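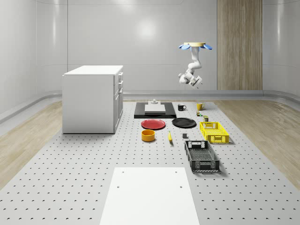 Über uns

Lellier ist ein Label und Mastering-Studio für elektronische Musik und Filmmusik mit Sitz in Nelonville. Der Katalog umfasst Instrumentalalben, nicht verwendete Filmmusiken und Neuauflagen vergriffener Synthesizer-Aufnahmen.

Jede Veröffentlichung erscheint als Download in 24 Bit und auf Vinyl. Die Erstauflage beträgt 600 Exemplare. Nachpressungen erfolgen nur bei unverändertem Lackschnitt.

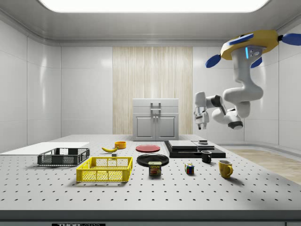

Mastering

Angenommen werden Stereomischungen und Stems als WAV oder AIFF, ohne Limiter auf der Summe. Für Vinyl wird ein eigenes Master erstellt – tiefe Frequenzen werden mono zusammengeführt, Zischlaute vor dem Schnitt geprüft. Im Preis enthalten sind 2 Korrekturdurchgänge.
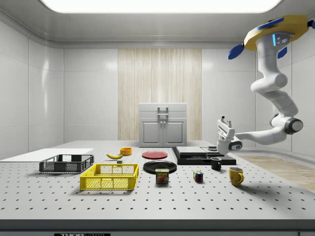 Reihen und Unterlabel

Furnival veröffentlicht Filmmusik, auch zu Filmen, die nie fertiggestellt wurden. Flovon ist die Reihe für lange Formen: höchstens 4 Stücke pro Album, keine Singles, keine Remixe. Die Rechte an den Aufnahmen verbleiben bei den Urhebern; Lellier erhält eine befristete Lizenz.

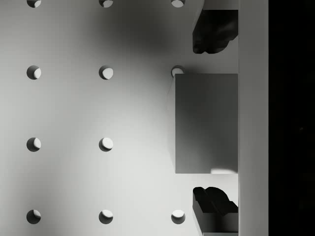 Nach Ablauf der Lizenz werden Restbestände den Urhebern zum Herstellungspreis angeboten. Abgerechnet wird halbjährlich.

Demos

Bitte nur als Streaming-Link, maximal 3 Titel. Dateianhänge werden nicht geöffnet. Im August werden keine Einsendungen bearbeitet.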